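Members > Competitions > Rules and Appeals > How to Lodge an Appeal

How to Appeal a Result to the League Arbitrator

Clubs in the Emville District Football League may appeal a match result, a points deduction or a player eligibility ruling. The steps are the same in every division.

1. Confirm that the ruling is final. An appeal cannot be accepted while the Disciplinary Panel is still considering the matter.

2. Send written notice to the league office at Stendthorpe within 3 days of the ruling. State the match, the rule in dispute and the outcome your club is seeking. Notices sent by text message are not accepted.

3. Complete Form 3171 and have it signed by two club officers. Attach the referee's report, the team sheet and any registration papers.

4. Submit the full file within 10 days of the ruling. The opposing club then has seven days to respond.

5. Attend the hearing. Each side may bring one representative and two witnesses. Player witnesses must carry their registration cards.

The arbitrator's decision is sent to both clubs in writing. League tables remain provisional until it is published, and trophies are not presented during that period.

Page last revised 2/21/22

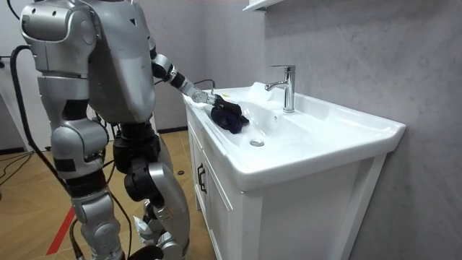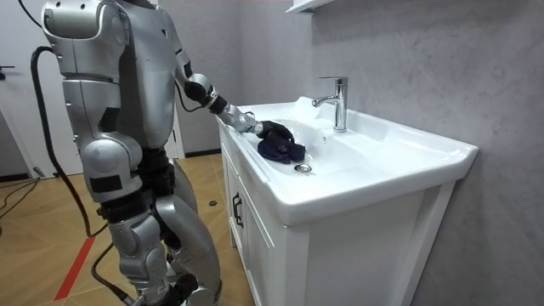
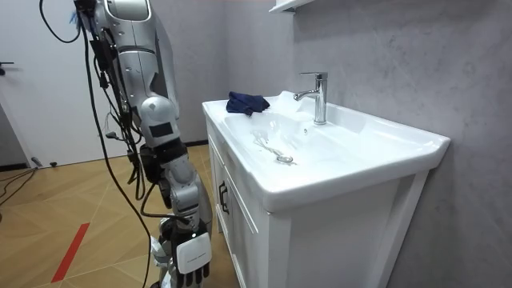 Can a club withdraw an appeal after the hearing date has been set?

A club may withdraw at any time before the hearing opens by writing to the league office. The original ruling then stands, and the same matter cannot be appealed again.

7 shares | 3 comments

This site uses cookies. By continuing to browse, you accept our cookie policy.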